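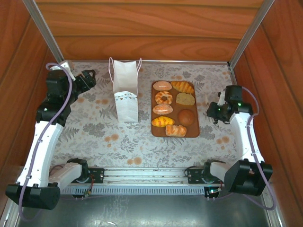
A paper gift bag beside a tray of imitation bread and pastries.

Sometime last October the electric kettle stopped being a thing that boils water and became, according to the people who sell it, a precision instrument. The Vandley on my counter offers 9 temperature settings. It cost $319. My old one had a switch, cost less than a pair of sneakers and made tea that tasted like tea.

The case for the fancy kettle goes like this. Green tea scalds, pour-over coffee turns bitter, and only a machine that stops at exactly the right degree can save you. There is something to the first part. Boiling water does rough up a delicate green tea, and anyone can taste it. But you can also take the lid off and wait a few minutes, a method that has been working for a very long time and doesn't need firmware.

I put the claim to the test in my own kitchen, with friends and a lot of mugs. We poured the same black tea from the Vandley and from the old kettle. Most of us couldn't tell them apart, and those who thought they could kept changing their minds.

The makers aren't slowing down. Vulesum has a model at $400 that talks to your phone, so you can start it from bed. You still have to fill it the night before, and you still have to get up and walk to it.

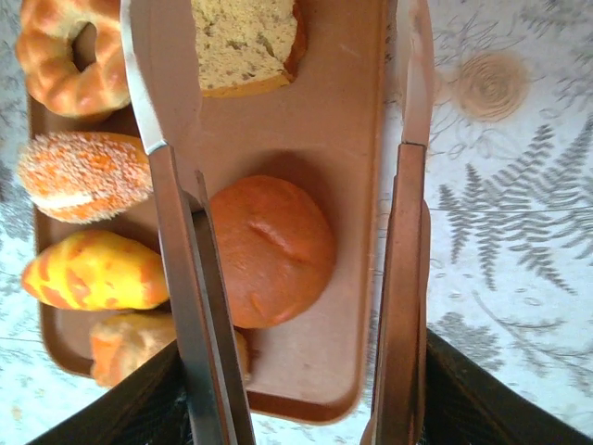 Orhun Kocabaş thinks I'm being unfair. He has used a Karakaya variable kettle every morning for two years, and he told me the hold function alone earns its keep - he makes three small cups over an hour and never boils twice. "You drink one mug and leave," he said. "It isn't built for you."

Fair enough. If you drink that way, a kettle that holds its heat makes sense. What I don't see is why it has to cost what these do. The plain Vanby sells for $66, has a hold button and four settings, and has sat next to the Vandley on my counter for a month now. I keep reaching for the Vanby. The Vandley takes longer to wake up, and its handle is too close to the lid.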